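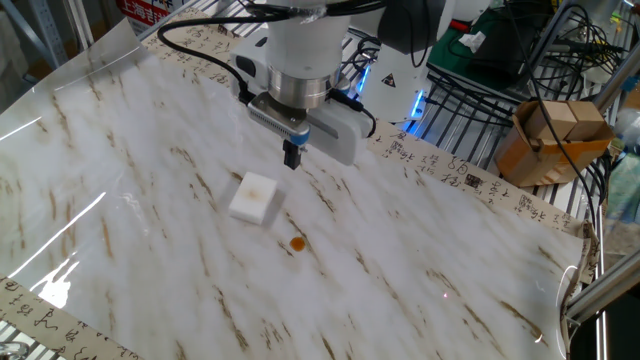 3.2 Surface and spill conditions

Spill removal on patterned coverings depends on two factors that are usually treated separately: the visibility of the liquid and the condition of the sheet beneath it. The Lestevar set addresses both. It contains 2195 trials on printed coverings and 2582 on plain ones, all with a single small spill and a single dry-stored sponge block assigned to each session.

The covering discussed in this section is a glossy plastic sheet with a white marble print. Its veins are brown and tan, close in hue to the test liquid, and run diagonally. A drop that falls on a vein is harder to separate from the print than one on the white ground. Gloss adds a second difficulty — reflected light forms long streaks where the sheet lifts, and these can be confused with the highlight on a drop. The sheet was not glued or weighted down, as household coverings seldom are, and wrinkles were left as they formed.

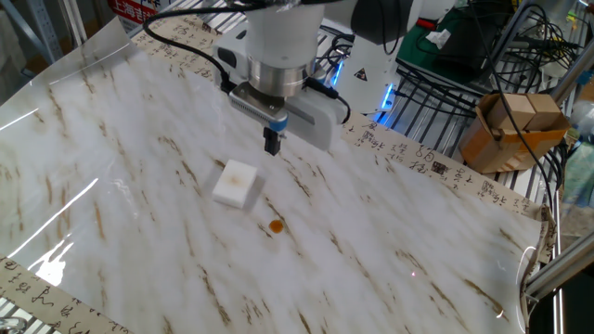
Figure 4. Marble-print sheet with white sponge block and orange-brown spot of liquid. Strips of calligraphy paper lie along parts of the sheet.

The spot in Figure 4 is roughly the size of a coin. Spills of this size are small relative to the block, so one pass is sufficient if the block is placed correctly, and the main source of error is placement. Stain on the block was recorded separately from residue on the sheet. A faint brownish mark is present on the top face of the block in Figure 4; marks on this face were not counted toward absorption, which was scored on the lower face only.

Paper near the work area was treated as a keep-dry zone. Following the Mthembu protocol, a trial was marked as failed if liquid reached the paper, even when the sheet itself was left clean. Residue was graded at 2 levels, visible and not visible, under the room lighting used for the trial. Sheets were replaced after 12 trials or at the first crease that held liquid — whichever came first.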